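Workshop notebook – Tuesday, June

Dye bath, second go at the Correa blue. Started 8:40, later than I wanted, kettle was full of someone's rinse water again. Please empty it.

Recipe as before except salt. Cotton swatches from the Senivberg roll, pre-washed, no softener. Weighed dry, 100 g per bundle. Salt up to 56 g this time, went in before the dye in two lots. Last week it all went in at once and we got the streaks, at least that's my guess. Might just as well have been lazy stirring.

9:15 – dye in. Looks far too dark in the pot, always does. Stirred every 5 minutes by the wall clock, which runs fast, so take that as you like.

9:50 – soda ash in, dissolved first in a jug. Color jumped on the swatches straight away, went greener then settled. Bundle 2 floated up on one side and I had to weigh it down with the glass lid. Expect a pale patch there.

10:40 – out, cold rinse, then warm, then hot with the Staltonar soap. Still bleeding on the third hot rinse. Gave it two more and it was nearly clear. Old recipe says three rinses is plenty, it isnt. Changed it in the binder in pencil.

Drying – on the line by the sink, not over the heater. The swatches we dried over the heater last time came up harsher and I don't trust the comparison.

2:30 – dry enough to look at. Bundle 1 good, even, a bit lighter than the target card. Bundle 2 has the patch, as expected, on the fold. Bundle 3 best of the lot and I can't say what I did diferently. Same jug, same water, same spoon. Annoying.

Against the card: under the strip light all three look grey. By the window they look right. We need to decide which light we're matching to, and write it on the card, otherwise we'll have this argument every month. My vote is window, mornings.

Rub test, dry cloth, hardly anything comes off. Rub test, damp cloth, faint blue on bundle 2 only. Will repeat after one wash at home temps.

Hulletti rang back about the fixer, backordered, no date given. We have half a bottle. Don't use it on test pieces.

To do
– wash test on all three bundles, cut them in half first and keep one half back
– new labels, the marker ran on the last ones
– try a lighter shade, half the dye, same salt
– buy a proper timer
– find out if the Senivberg roll is bleached or just scoured, the end ticket is gone

Left the pot soaking. Gloves with the split thumb are in the bin, don't fish them out.
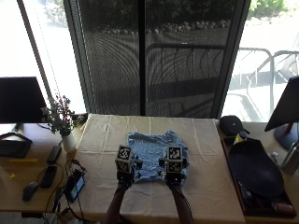
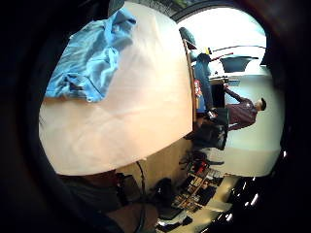 Light blue on the cream cover, both unironed.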